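# Le pli juste : entretien avec la responsable de l'atelier textile de Flultis

*Propos recueillis en novembre pour la lettre interne de l'association Hultent.*

L'atelier textile de Flultis occupe le rez-de-chaussée d'un ancien dépôt. Les vêtements confiés par les particuliers et par l'enseigne Walleo y sont triés, vérifiés, pliés, puis expédiés vers les boutiques solidaires du réseau. Au cours du dernier exercice, 2989 pièces y ont été réceptionnées et 2499 remises en rayon. La responsable de l'atelier, en poste depuis 8 ans, a accepté de revenir sur une étape que le public connaît mal : le passage à la table.

« Le tri se fait debout, autour des bacs, et il va vite. La table demande une autre attention », explique-t-elle. Chaque pièce y est dépliée, examinée au recto et au verso, puis repliée selon un format commun à toutes les boutiques. Ce format a été arrêté avec l'équipe de Brito, qui assure la mise en rayon et souhaitait des piles de largeur constante.

La responsable insiste sur l'ordre des gestes. Les vêtements sortent des sacs froissés, souvent pris les uns dans les autres, et la première opération consiste à retrouver la forme de chacun. « On cherche d'abord un repère. Sur une chemise ou un polo, c'est le col. Sur un jean, la ceinture. Tant qu'on n'a pas ce repère, on ne tire sur rien. » Les mailles, précise-t-elle, supportent mal une traction exercée au hasard : l'encolure se détend et la pièce perd son rang dans le classement.

Le polo occupe une place particulière dans ces consignes. Il cumule un col qui doit être rabattu, une patte de boutonnage qui vrille facilement et un tissu souple qui ne garde pas le pli aussi nettement qu'une popeline. L'atelier demande que les boutons soient contrôlés avant toute mise à plat. « Un bouton qui manque se remplace en deux minutes si on le voit à ce moment-là. Si on le découvre en boutique, la pièce revient, et elle attend. »

Interrogée sur la surface de travail, elle défend le choix du bois. Les plateaux stratifiés essayés auparavant laissaient glisser les tissus et obligeaient à les retenir d'une main. Le bois retient un peu l'étoffe - sans l'accrocher, à condition d'être poncé régulièrement. Un chiffon sec est passé sur les tables en début de matinée et de nouveau à 14 heures.

Reste la question des piles. La règle veut qu'une seule pièce se trouve au centre, les autres étant repoussées vers les bords. Les jeans, plus lourds, sont tenus à l'écart des mailles claires. « Il y a toujours des débordements, surtout les jours de gros arrivage. Je demande seulement que le milieu reste disponible pour la pièce en cours. »

L'atelier prévoit de réviser sa fiche de pliage au printemps - la version actuelle ne dit presque rien des manches longues. Les boutiques ont été invitées à transmettre leurs observations, et plusieurs d'entre elles ont déjà signalé des cols marqués par le poids des piles. Une hauteur maximale figurera donc dans la prochaine édition.

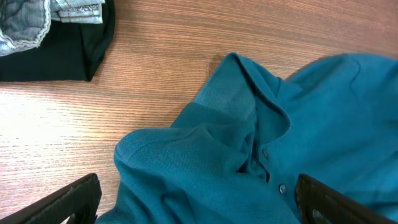
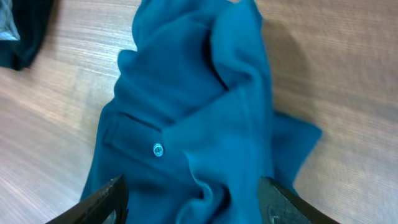
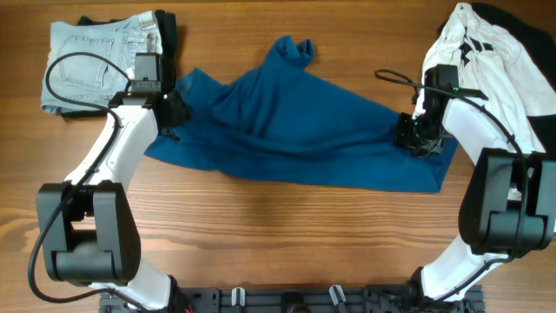
**Faut-il boutonner un polo avant de le plier ?**

Le bouton du haut suffit dans la plupart des cas : il maintient le col en place et empêche la patte de vriller pendant le pliage. Les autres boutons peuvent rester ouverts, sauf si la pièce doit voyager dans un sac très rempli. Le polo est ensuite posé face contre la table, les manches ramenées vers le milieu du dos, puis le bas est remonté jusqu'à la base du col.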